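Codetti: Frequently Asked Questions

We receive many letters about the Codetti method, mostly from students and from small laboratories who want to repeat our results. On this page we collected the questions which come most often. If your question is missing, please write to the address at the bottom.

General

What is Codetti?
Codetti is a method for teaching a two-armed robot to sort soft things by copying a human operator. The special point is how we treat the moments when the robot lets go of one cloth and chooses the next. In most methods for learning from demonstrations these moments are treated like all the others. We mark them, and the policy is trained to make a new decision only there. Between two marks it follows a short plan without changing its mind.

Why cloth?
Cloth is difficult in a useful way. A towel has no fixed shape, two towels in a heap can look like one, and the gripper often hides the part that you want to see. If the method chooses badly, you notice it very quickly.

Is it the same as Seklow?
No. Seklow was our earlier method, with one arm only and with cloths laid flat beforehand. Some parts of the code are shared, and the file format for the demonstrations is the same, so old Seklow recordings can be opened with the Codetti tools. They can not be used for training without marking them again.

Data and training

How many demonstrations did you use?
The published result uses 264 demonstrations, all sorting tasks with towels in mixed heaps. We tried with fewer. With half of them the robot still picks up cloths well, but it more often brings them to the wrong container.

Who makes the marks?
A small programme proposes them from the opening and closing of the grippers, and a person checks them afterwards on the screen. One demonstration has usually between six and 16 marks. The checking is boring work, but please do not skip it. When the gripper opens a little to correct a bad hold, the programme takes this for a release, and such false marks do more harm than missing ones.

Do I need to record with the same containers?
It is not necessary. We change them on purpose between recordings, and also their places on the table. What you should avoid is to keep one colour always together with one container when your task does not ask for it. The policy will learn this connection and you will be surprised later.

Can I train on one graphics card?
Yes. It takes longer, and you must reduce the batch size in the settings file. Also lower the learning rate by the same factor, otherwise the loss jumps in the first hours.

Results

How do you count a success?
A cloth counts as sorted when it lies in the right container and no part of it touches the table. A corner hanging over the rim is allowed if it hangs in the air. We know that other groups are less strict, so please compare the numbers with care.

What goes wrong most often?
Two cloths taken together. The arm pulls one from the heap and a second comes with it, mostly when both have nearly the same colour. In our last test series this was the cause in 11 of the failed trials, more than all the other causes together. The second problem is transparent containers, for which the depth measurement is poor. There the arm sometimes stops too high and waits.

Does it help to use both arms at the same time?
For small cloths, only a little. For large towels it helps more, because one arm can hold the heap while the other pulls. Our policy did not learn this well until we added demonstrations where the operator does it slowly.

The setup

What does the working place look like?
The two arms are mounted on opposite sides of a wooden table with a frame of black aluminium rails, and the containers and towels lie between them. Baskets and bins of different kinds are good, also wire ones, as long as they do not slide too easily.
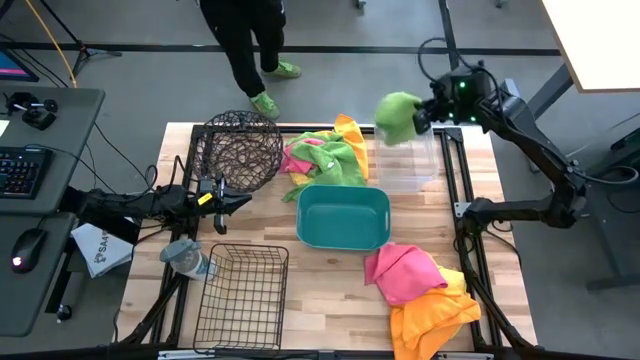 Using our work

Where do I find the code?
On the project page of the Lero group, under "Downloads". The demonstrations are in a separate archive with the name Figueroa, as they are large and not everybody needs them.

May I use it in a commercial product?
The code yes, if you keep the licence text. The recordings are for research only. For other uses please ask us first.

Will you support other grippers?
We would like to, but we have only the parallel type with two fingers. If you adapt the code for another one, send us your changes and we will look at them. An answer can take some weeks, and in August longer.

Contact: use the form on the project page and write "Codetti" in the subject line.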